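Footrest height with a Dridov chair?
Asked by Yi-chun Tsai, 12/02/2005

I sit 9 hours a day and my feet don't quite reach the floor. Should I lower the chair or buy a footrest? The desk is fixed.

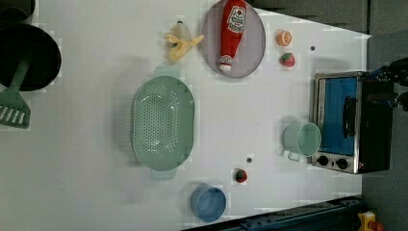

Toy kitchen set on a white table

Answer 1
Footrest. If you drop the seat, your shoulders creep up when you type. I use a Jirkomby - tilts 15 degrees, no complaints.
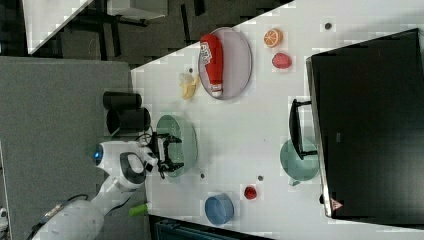

Check the seat depth too. If the front edge presses behind your knees, slide the back pad forward first.

Answer 2
a thick phone book works fine

Answer 3
Agree with the first answer - measure with your shoes on.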